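Small blue crates for drink sticks and packets, worth it or not?

viorica_e
Joined: April
Posts: 634

So I finally gave up on the snack drawer. Everything skinny (drink mix sticks, the tea tubes, those single coffee packets) slides to the back and I find it again a year later. I bought two of the little open plastic crates from Belthorpe, the bright blue ones with ribs on the outside, and started sorting on the big white table where I can spread out.
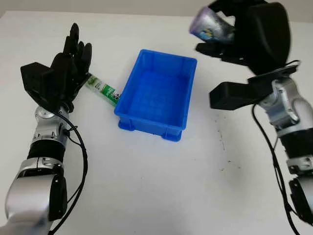 My problem is the long packets. Do you lay them flat on the bottom or stand them up against the side? Flat looks tidier but then I have to dig. Standing up they flop over the minute I take one out, and it drives me nuts!

mircea.h
Stand them up and pack them tight. If they flop, the crate's too big for what you own. I use a cut-down cereal box as a divider and it's been fine for 6 months.

EbonyW
Gonna disagree with Mircea. Tight packing is great on day one, then you drink half of it and you're back to floppy packets. Flat, one kind per crate, done. My kids can even put stuff away that way (sometimes).

mircea.h
One kind per crate means a crate for every tea in the house. Where do they all go, Ebony?

EbonyW
On a shelf, Mircea. Where crates go.

ionut_r
Has anyone tried these crates in a pull-out pantry? I like that the walls are thick, but I'd worry about losing too much room inside. Mine are the thin wire kind and the skinny sticks poke right through the gaps, so I'm tempted to switch.

viorica_e
Ionuț, thick walls do eat some space, but nothing pokes through! I wouldn't go back to wire for anything this narrow.

And OK, I'm trying Ebony's way for the green and white ones first and Mircea's cereal box for the tea. Does the divider need tape or does it just wedge in?

mircea.h
Wedge it. Cut it a hair too long.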